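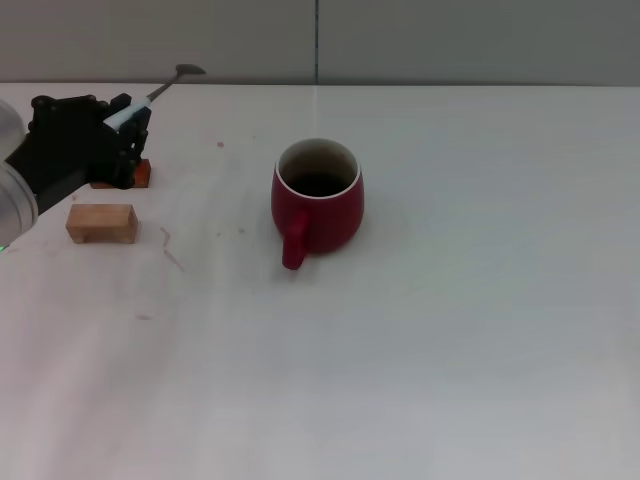
Kilian Mayrhofer says the price is fair if the support holds up, and that support is where kits like this usually go wrong. He has been using Eder, the new tabletop training package from Indport, on a trial license that runs out at the end of the month.

Indport put the package on general sale on 2023-03-04, after a closed trial that began in December. It is sold as a monthly service at $838 per arm, with a minimum term of 3 months. Customers supply their own robot. The company supplies the recording software, mounts for a head camera and a wrist camera, a box of practice objects, and remote help from its office in Clullham.

The aim is to let a small lab or a food service company teach an arm everyday handling jobs, such as picking up a spoon, moving it over a mug and putting it back down, without hiring a programmer for each job. An operator guides the arm through the motion and the software stores the movement together with the views from both cameras. Once enough runs have been stored, they are uploaded, and a trained model comes back for the customer to try.

Eder ships with 4 task templates: lift and place, stir, pour, and open and close. The first two are included in the base price and can be used on the day the kit arrives. Pour and open and close are marked as preview features. Indport says they will stay that way until it has more results from customers, and it has not given a date.

Mayrhofer spent most of his trial on the stir template. The setup guide told him to record 20 runs before asking for a model, and he did that in an afternoon. He said the first model picked up the spoon reliably when the handle was facing the arm and missed it often when the handle was turned away. Support told him to record more runs with the handle at different angles. The second model was better.

"I would have liked the guide to say that up front," he said. "It is one sentence, and it cost me a day."

The guide has since been changed. The current version has a page on varying the position of each object between runs, and a short section on leaving other items on the table during recording so that the model learns to ignore them. Wooden blocks are suggested for this and several are packed in the box.

Nevville, which resells lab equipment and is handling orders for Indport outside its home market, has been testing the kit on its own arm before listing it. Huiling Luo ran those tests. She said the installation took a morning, most of it spent on the cable for the wrist camera, which is short and has to be routed carefully so it does not pull when the arm turns over.

She also had trouble with the calibration step. The software asks the operator to move the wrist camera through a series of poses and then reports whether the two cameras agree. On her first attempt it reported success, but the arm was reaching slightly to one side of every object. Running the step again with the room lights on full fixed the problem. Indport said a warning for low light has been added to the latest release.

Luo's other complaint concerned the open and close template, which covers cabinet doors, drawers and small appliances.
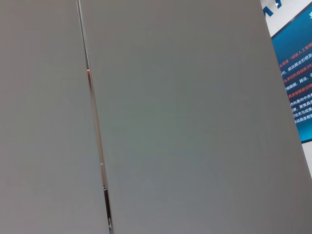
The template assumes there is a handle to pull. Doors that open from an edge or a recessed grip are not covered, and the software gives no message saying so. It accepts the recordings and trains a model anyway. Luo said her team lost an upload that way and had to ask for the credit back. Indport returned it the next morning.

Each upload counts against a monthly allowance. The base plan includes 3 of them, and unused uploads do not carry over. Customers who need more can buy them one at a time, at a price Indport gives only on request. Luo said that was the part of the offer she expected buyers to ask about most, and that she had asked the company to publish a figure.

Recordings are stored on Indport's servers while a model is being trained. Under the standard terms the company may keep them and use them to improve its own models, unless the customer opts out in writing before the first upload. Opting out does not change the price. The option is on the last page of the order form and is easy to miss. Nevville plans to put it on the first page of its own form.

The replay viewer drew praise from both testers. It shows the head view and the wrist view side by side, and the operator can drag through a run and delete a bad section without recording the whole thing again. Mayrhofer said he used it after every session and found several runs where the spoon had slipped in the fingers without his noticing at the time. Luo said it was the best part of the package and that she would pay for it separately if it were sold that way. It is not.

Wrist views can be hard to read when the arm is close to a large flat surface, because the picture may contain very little for the software to work with. Indport recommends backing the arm off at the start of each run until an edge or an object comes into view. The viewer marks stretches with too little detail in yellow, and these can be kept or removed.

The package works with arms from several makers. A compatibility list is posted on the order page, along with the minimum computer requirements. Grippers with more than two fingers are supported for lift and place and for stir. For the two preview templates, only two-finger grippers are supported at present.

Orders placed through Nevville ship from Clullham. The kit can be returned within 20 days if the box of practice objects is complete, and the first month is refunded less shipping. After that the minimum term applies. Replacement camera mounts are covered for the length of the subscription, and cables are not.

Mayrhofer has not decided whether to continue when his license ends. He wants to try the pour template first and has asked Indport for an extra week.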